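Two Arms and a White Table

At a shared workshop on the Clisov estate, a two-armed robot is being taught to handle a mobile phone. The project is led by Mwangi Mutiso and Zorica Spahić, and it has no sponsor.

The Grolleck Workshop occupies the ground floor of a former printing works. It has 32 members, most of whom come in after work to repair furniture, rewire lamps or cut parts for model railways. For a monthly fee they may use the lathe, the laser cutter and a shelf of their own. Larger projects require the agreement of the members' meeting, and it was at such a meeting in April that Mr Mutiso and Ms Spahić applied for the long-term use of one table.

Their machine is called Temba. It consists of two arms, bought second-hand as a damaged pair for 4,000 euros, and a controller which the two builders assembled themselves. Mr Mutiso, a lift engineer by profession, took charge of the joints and the cabling. Ms Spahić teaches mathematics at a secondary school and wrote the greater part of the software, which she has named Urkon.

The first months were given over to repair. Several of the motors had to be dismantled and cleaned, and the wiring of one arm was replaced from the shoulder down. The manuals supplied with the arms described an earlier model, so that many of the connections had to be traced by hand. Mr Mutiso kept a written record of each joint as it was returned to working order, and the record now fills 3 notebooks. These are kept at the workshop and may be consulted by any member.

The choice of task was the subject of long discussion. Ms Spahić had proposed sorting screws, on the grounds that the workshop would benefit at once. Mr Mutiso preferred a single object with a smooth surface and a definite right way up. A phone met both conditions. It is thin, it slides easily, and too much force on the glass is a costly error. The work was therefore divided into short exercises: approaching the phone, touching it at one end, holding it down on a low support, and letting go again.

Each exercise is first performed under human control, with the arms copying the movements of an operator, and is then attempted by the software alone. Cameras at the head and at the wrists record every attempt. The head camera gives the position of both arms in relation to the table. The wrist cameras show the fingers at close range, and it is on their pictures that the final centimetres of any movement depend.
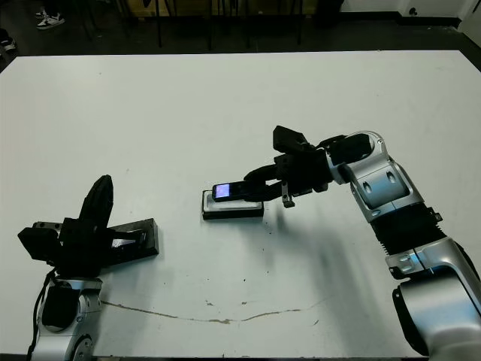
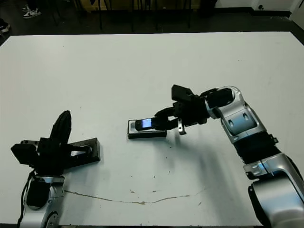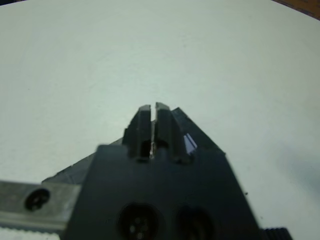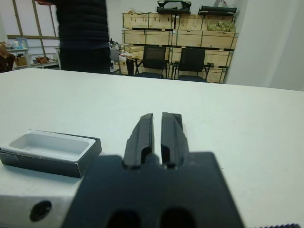

Temba at the Grolleck Workshop. The first two pictures are from the head camera, with the right gripper at work over the support; the last two are from the wrist cameras.

The table has proved to be of some importance. A pale, plain surface makes it easier for the software to find a dark object, and members are asked not to leave tools or cups on it. Shadows remain a difficulty. The arm throws its own shadow over the area in which it is working, and an early version of Urkon repeatedly mistook the edge of that shadow for the edge of the phone. Ms Spahić rewrote the relevant part of the program over the school holidays.

Grip was the second difficulty. The fingers close along a straight line, and when they meet a thin object lying flat there is very little for them to take hold of. Mr Mutiso's answer was to raise the phone on a small support, so that a finger can come down beside it without striking the table. He has made 17 versions of this support, most of which have since been cut up for other purposes. The present one is lower than its predecessors and has so far given no cause for complaint.

Safety is governed by the rules of the house. An emergency stop must be within reach of whoever is operating the machine, and the arms may be run only when a second member is present. Speed is limited by the controller. The limit was set at the request of the members' meeting, and the builders have not asked for it to be raised – slow movement, in Ms Spahić's view, also makes faults easier to find.

Other members have taken an interest. Some have tried the controls for themselves, and the workshop has arranged an introductory evening at which the basic movements may be practised under supervision. Places are limited and are offered to members first.

The next stage concerns the use of both arms together. At present one arm generally waits while the other works. The builders intend that the left should steady an object and the right should act upon it, an arrangement that requires the two to keep time with one another. Mr Mutiso expects this to occupy them for the whole of the winter. The agreement for the table has been extended accordingly, on condition that the floor beneath it is swept after every session.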